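Can the machine tidy my kitchen yet?

Last Sunday my sister-in-law asked me when she can finally buy a robot that empties the dishwasher. She asks me this every year, because I work with machines and so in her opinion I must know the date. I gave her my usual answer, which is "not this year", and she was not satisfied. So I promised to write it down properly, and this is what I have written.

I work at Zamell, a small company which packs spare parts for heating systems. We have a conveyor, two old palletising arms and one newer arm that puts plastic bags into cartons. The newer one is good. It does the same movement all day and it does not complain about the cold in the hall in the morning. But if a carton comes with one flap folded inside, the arm stops and a light goes on, and I have to walk over and pull the flap out with my finger. My finger needs one second for this. The arm would need a new camera, a new program and probably a new gripper.

People often tell me that the robots are old already, so why do they not do the washing-up. It is true that they are old. The first patent application for an industrial arm was made in 1954, before my parents had met. Since then the arms became faster and stronger and much more exact. But a factory is arranged for the arm. The part always comes to the same place, and the same way up. In my kitchen nothing has the same place, especially not after my children have cooked.

I think the difficult chores are the ones we do not even call chores. Washing clothes was a chore, and a machine does it since a long time. Taking the wet socks out of the drum, finding the pairs and noticing that one of them is inside out, this part is still ours. It is the same with the dishes. The water and the soap are solved. What remains is to pick up a thin thing, turn it in the right direction and put it where it belongs.

For this reason I follow the small tasks with more interest than the big shows with dancing and jumping. My favourite is putting a long thin thing into a cup. It sounds like nothing. You must hold the thing firmly, but it must not turn between the fingers, and the tip must come down inside the rim and not on the rim. A child can do it before it can speak in sentences.
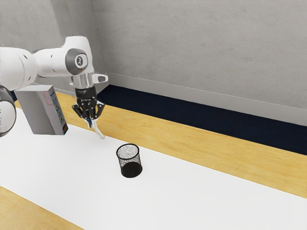

The cup task in simulation, with the tip still in the air over the table.

In a simulation you can let the arm try this 1000 times during the night and no cup is broken. You can change the light, move the cup a little, make the stick heavier, and start again. I find this a very sensible way to learn, and I wish I could have learned to drive like this. The trouble comes when the same program moves to a real arm. A real spoon is sometimes greasy. A real cup slides when you touch it. My colleague in the office likes to say that a success of 80 per cent is already impressive, and for a research group I agree with her. For a kitchen I do not. If I dropped every fifth fork on the floor, my family would ask me to sit down.

At work we had a visit from a firm called Indix, who wanted to sell us an arm for mixed parts. They were polite and did not promise too much, and I liked this. Their arm took valves out of a box in our hall and laid them on a tray. It needed 15 seconds for each valve, and it chose the wrong side of the tray twice. Our packers watched it during their coffee break and then went back to their places – they are a lot quicker. We did not buy it, but I asked them to come again when they have a newer version.

So my answer to my sister-in-law is this. For one chore, in one place, with things that do not change, a machine can do it now and it can even be cheap. For a whole kitchen, I would still wait. She has now bought a second cutlery basket for her dishwasher instead, so that she can take the full one out and leave the clean forks in it until somebody needs them.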